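About Potex

Potex is a small company in Murbridge that works on one question: can a machine do the chores people do every day without thinking? We mean clearing a table, putting a new bag in the trash bin, wiping up after lunch.

Svenja Hämmerli and Flurina Wieser started the company after years of building packing lines at Pichler. Machines there did one thing very well - as long as every box was the same. Homes and small shops are harder.

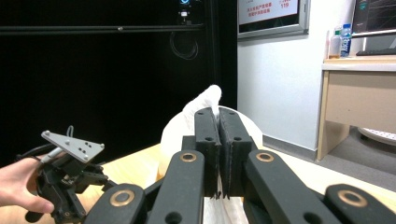 Soft things are still the main problem. Cloth folds when you touch it, and a thin bag changes shape every time. A rigid cup is easy by comparison, and we spend little time on cups now.

We keep a list of 48 chores. Our machines can do 6 of them well enough that we would leave the room. Most of the others work on some days, and 2 have never worked at all.

A person with a pair of hand-held grippers can get through nearly all of the list, slowly. That tells us the fingers are mostly good enough and the control is behind. 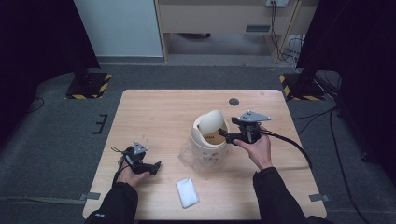
What we do for customers

We test chores for shops and care homes that are thinking about buying a machine. Zenen, our test program, runs each chore 60 times and reports every miss. If a person with a cart would do the job better, the report says so.

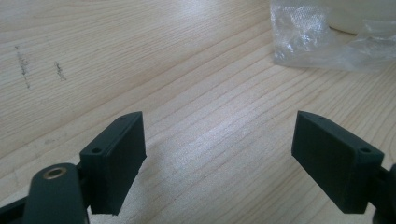 Gripper fingers and a clear plastic bag on the work table

Visits are by appointment, mornings only. We close for part of December.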